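Skendel Community Boards > Working With Hand-Held Grippers > Bench rules: what do you actually enforce?

mesfin_z
Hi all, long post, grab a tea. I've been asked to turn our bench habits into a proper written standard before March and I'd love to hear what other groups do. The draft has grown to 16 rules, and I suspect a fair few of them are only there because someone had a bad afternoon once. The two I care about most are clearing the work surface before a session and keeping personal things off it altogether. Keys are my pet peeve. They end up beside whatever you're working with and they're the first thing to get scooped by mistake.

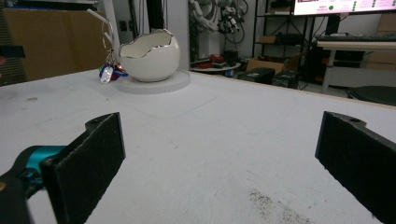 Rarnska Manipulation Group, Bench Practice

So, rule 4 in the draft says "nothing on the table that isn't in the task sheet", and rule 5 says wipe the top down, crumbs and all, before the grippers come out. Too strict? Have a look at the keys next to the eggshell bowl and tell me whether you'd stop a session over them.

Eifion P.
I'd stop it, sorry! Unless the keys are in the task sheet, in which case carry on. We had 219 sessions to go through last winter and the ones with stray bits on the table took forever to sort, because you could never tell later if the thing was meant to be there.

bezawit.a
Gently disagreeing with Eifion. Real kitchens have keys and crumbs in them. If every bench is spotless you've written a lovely standard for a world none of us live in. I'd change rule 4 to "write down what's on the table" and leave people be. Crumbs I would wipe up, mind you — they get into the pads.

mesfin_z
That's a fair point, and I've pencilled in your wording as an option. Next one is cables, where I expect more of a fight.

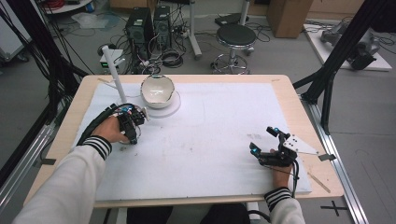

Si-woo Ji
Cable rules are where most drafts I've read go a bit soft, and I say that with love, having written a soft one myself at Thibodeaux. "Keep cables tidy" means nothing to a new starter. Say where they go. With a gripper on each hand and black cables handing off past the front edge of the table, I'd want a written rule that they're checked for slack before anyone reaches for the bowl, and a second rule for the floor. The tangle around those computer towers would get a note from me. Ours allows up to 77 minutes at the bench before a break, too, and I'd add something like that if you haven't got it.

Eifion P.
Agree on the floor, not on the slack check. People will tick it without looking. I'd have a second person do it.

bezawit.a
A second person for every session? We're a team of four, Eifion, we'd never get anything done! Once at the start of the day is plenty, and again if somebody moves the table.

mesfin_z
Start of day plus any time the table moves, I can live with that. I'll split cables into bench and floor as Si-woo suggests, and rule 4 will go to our group with both wordings. Will post version 2 in this thread once Bereket has been through it with his red pen.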